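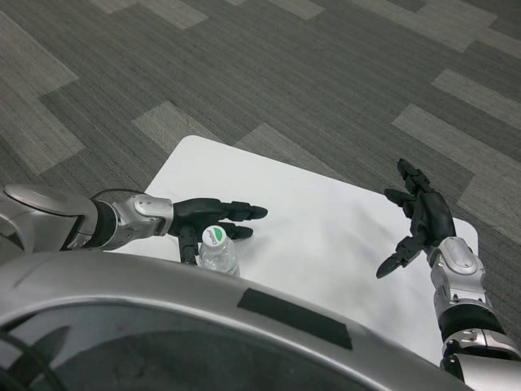

Vol. 2, p. 10

Print this article | E-mail this article

15 Apr 2019
Pravesh Hlongwane

4. Workspace and Grasp Procedure

The platform was assembled in the Flustlow shared workshop between September and the start of the trials. Two arms are mounted on a common torso shell, each ending in a black multi-fingered hand. The camera is fixed at the head and looks steeply down past the shell, so part of the near workspace is always hidden by the body. A white board on the carpet serves as the work surface (Fig. 1). It gives a plain background for segmentation, which performed poorly on the two-tone carpet tiles.

The test object is a small clear plastic water bottle with a white and green cap. Transparent plastic returns few usable depth points. The Oltumis detector was therefore trained on the cap alone, and the position of the body is inferred from a fixed offset below it. Training used 2,550 hand-labeled images, all taken in the workshop under ceiling light.

Figure 1. Work surface, test object and both hands, seen from the head camera.

A trial begins with the left hand held palm down near the bottle. The planner selects a side approach, and the fingers are closed in sequence until motor current passes a preset limit. No tactile sensing is fitted.
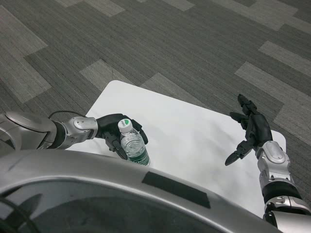
The right hand stays open over the board during a left-hand grasp. Its pose is held by the Sandhu controller, which treats the idle arm as a fixed obstacle and replans the active arm around it. An earlier version parked the idle arm at the side of the torso, but the return motion added around 10 seconds to each trial.

Finger closure is the least repeatable step. The Vudon driver boards report current at a low rate, and a thin-walled bottle can deform before the limit is registered. The limit was lowered twice during tuning. The values used are listed in Section 5, together with the results for the right hand.

Related items
Low-cost driver boards for multi-fingered hands
Cap detection on transparent containers
Idle-arm planning in two-arm builds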